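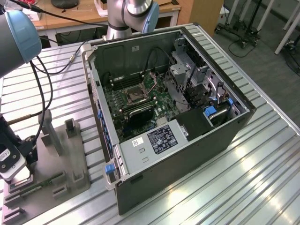

Brodie Treloar asked me last month if a person who quit trumpet after high school could still sign up for this, or if it was really only for people who gig. The answer is yes, sign up, and it made me realize I should write the whole thing out properly so everybody gets the same information.

So! I'm putting together a big group of horn players for the Gatach Street Band Project, and I need 30 of you. Trumpet, trombone, saxophone, sousaphone if you've got one (please have one). We'll spend the spring learning a new long piece I wrote called Sopacua, and then we play it outdoors in June, walking, with the audience walking along with us.

The piece runs a little under an hour. It's built on five tunes that pass between sections, and there's a lot of space for people to solo or to just hold a note and let somebody else have a moment. If you've played in a New Orleans style brass band you'll feel at home with maybe half of it. The other half is slower and closer to hymn playing, and the low brass has the melody for a good long stretch in the middle, which I'm pretty proud of.

What level do you need to be? You should be able to get through a B flat major scale without hating yourself and play for ten minutes before your lip gives out. Reading helps, but I'm recording every part separately, slow and at full speed, so you can learn by ear if that's your thing. Plenty of my favorite players do. There are easy parts and there are hard parts, and you get to tell me which one you want after the first rehearsal. 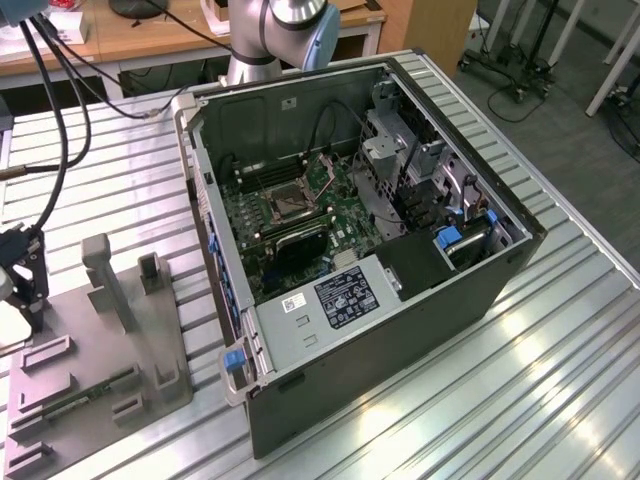 Rehearsals start in March. There are six full-group ones, all in the evening, 6:30 to 9:00, upstairs at the Arklow Building, 1258 Cendeck Avenue. The elevator is fine for cases and for anyone who'd like to skip the stairs. Parking behind the building is free after 6 but it fills up fast when the dance class lets out, so give yourself a few extra minutes. Each section will also get together on its own a couple of times, and you'll work out when between yourselves.

You can miss one rehearsal, no questions asked. If you miss two, call me and we'll talk. The last one is outside, on the route, and I need every single player there, because walking and playing at the same time is a whole separate skill and the second tune changes tempo right where the sidewalk narrows.

About money: I have a small grant and I'd like it to go to the people doing the work. Four of the spots are section leader jobs, and those pay $1000 each. Leaders run the section get-togethers, learn every part in their section, and help me figure out who solos where. You'd need real experience for this, either teaching or leading a band, and I'll ask you for the name of somebody who's played under you. The rest of the spots are unpaid, but there's dinner at every rehearsal (actual dinner, with a vegetarian option, I've eaten enough cold pizza in band rooms for one lifetime) and I'll cover bus fare if you need it.

Don't have an instrument right now? Tell me. I own two trumpets and a student trombone that can go home with somebody until the end of June. They're not pretty but the valves move and the slide is straight. I can't help with saxes, sadly, and reeds and valve oil are on you.

You need to be 16 or older. If you're under 18 I'll want a parent to email me too. 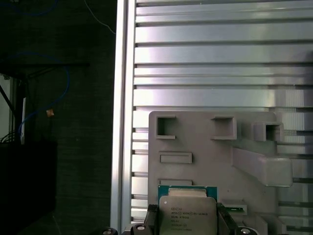

To sign up, send me a note with your name, your instrument, how long you've played (gaps and all), and a recording of yourself playing anything for two minutes. Your phone is fine. Please don't rent a studio or add reverb! I want to hear your sound and I want to hear you keep time, and that's all I'm listening for. A ballad, a march, the theme from a TV show, whatever you know best.

If you're going for a section leader job, put that in the subject line and add a paragraph on how you'd run a section where one person has been playing for 40 years and the person next to them came back to the horn in January.

I'll close sign-ups at noon on the last day of February and everyone will hear from me within the week, yes or no. Sousaphones, you can stop reading and write to me now.

Write to horns at the Gatach project address, or leave a note at the front desk of the Arklow Building with my mailbox on it, top row, the one with the trombone sticker.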